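Home participants wanted – Barrientos Lab, Urkton

We teach robots to open doors, drawers and cabinets by learning from people, and our latest result has us excited! A policy trained on 3181 short demonstrations, all done by hand with a gripper tool, opened 18 kinds of furniture it had never met.

Now we want older, odder homes. You'd take the gripper home for a weekend and record 100 openings of your own furniture. Training takes one morning in September, and no technical background is needed.
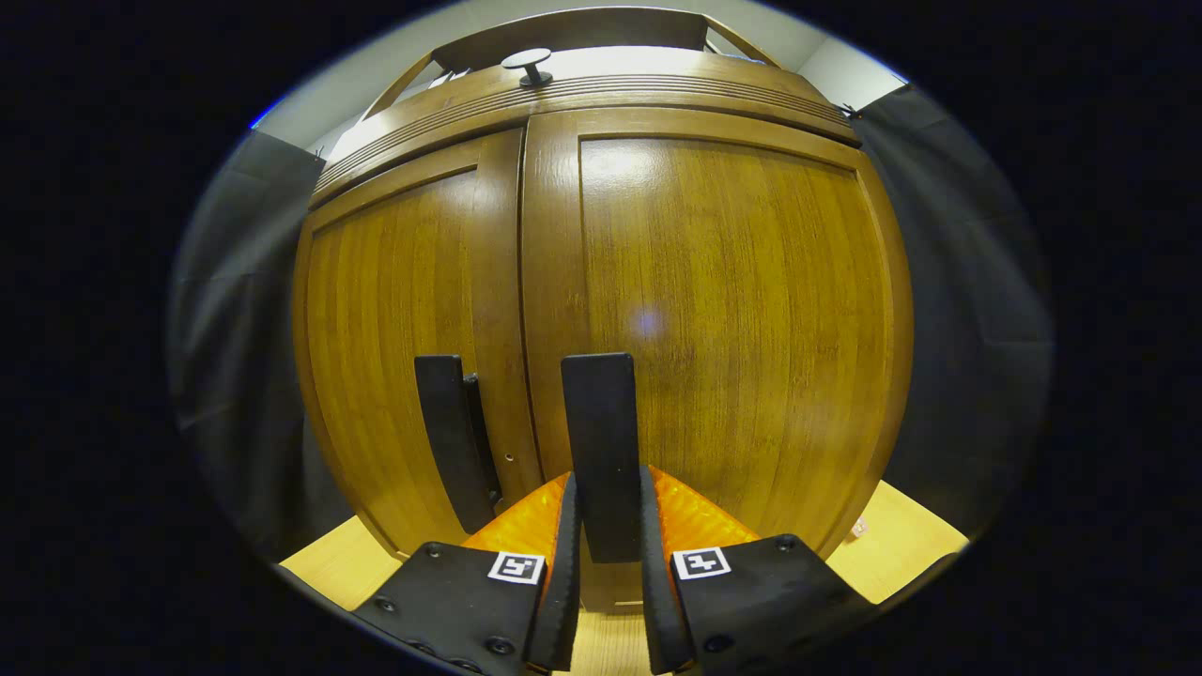
Glossy varnish and tight door seams are still hard for our model – so old wardrobes are very welcome. Write to the Todau project desk, room 418.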